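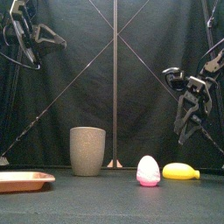 When Nuno Leitão took over the equipment budget at the Brenmont workshop in Tidilstead, he inherited a spreadsheet with one line for robots and no line for anything that goes around them. He has spent the time since then putting that right.

“The old plan was two arms and a delivery date,” he says. “It didn't have cable in it. It didn't have a table. Somebody had assumed we owned a table.”

The workshop tests small handling jobs for packing firms, most of them too small to have an automation department. Leitão's job is to decide what gets bought, what gets built in-house and what waits. He trained as a buyer for a bakery supplier in Millivton and came to robots late. He thinks that helped him, as he was used to asking what a thing would cost to keep.

His first rule is to buy arms in pairs, with the same gripper on both. “If they match, I hold one set of spare fingers. If they don't, I hold two, and the one I need is always the other one.” Fingers are the part he expects to replace most often, and he sets aside 320 pounds a quarter for them. In April the workshop went over that figure. He has left it where it is for now and will look at it again when he has a full year of bills. 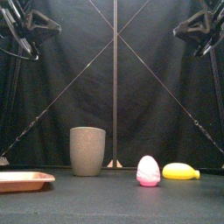

He is also firm about getting quotes for the frame and the arms separately. One supplier, Sandberg, offered a finished cell with everything bolted down, and he turned it down on price. The frame would have taken up 2000 pounds of a budget that also had to cover training. “I asked them to take it off the quote and they did. It took one phone call. I'd been putting off that call for a fortnight.”

What did he get wrong? Mostly time, he says. He allowed 2 days for setting up and used all of them before the cables were sorted. He now asks for an extra day on every purchase and writes it down as a cost, with wages against it.

He was also slow to budget for the things the arms practise on. 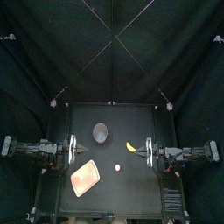

Test objects now have their own line in the plan. Leitão used to let people bring in whatever they had at home, and when something went missing the next week's results couldn't be compared with the last. Now he buys them on purpose and keeps the list short. A yellow toy banana is a good buy in his view, being curved and cheap to replace, and a cup and a tray give the arms two quite different shapes to deal with. “I can get the whole lot for less than a box of connectors,” he says. “There's no excuse for running out.”

The next large decision is whether to add a second cell. His manager would like an answer before the summer, and Leitão would like another set of maintenance figures first. He has costed it both ways. The cheaper version comes to 2047 pounds before the arms, with the frame made on site, and it is the one he expects to put forward.

“I did the last of the sums on a Sunday, at the kitchen table,” he says. “I still need to check the delivery charge.”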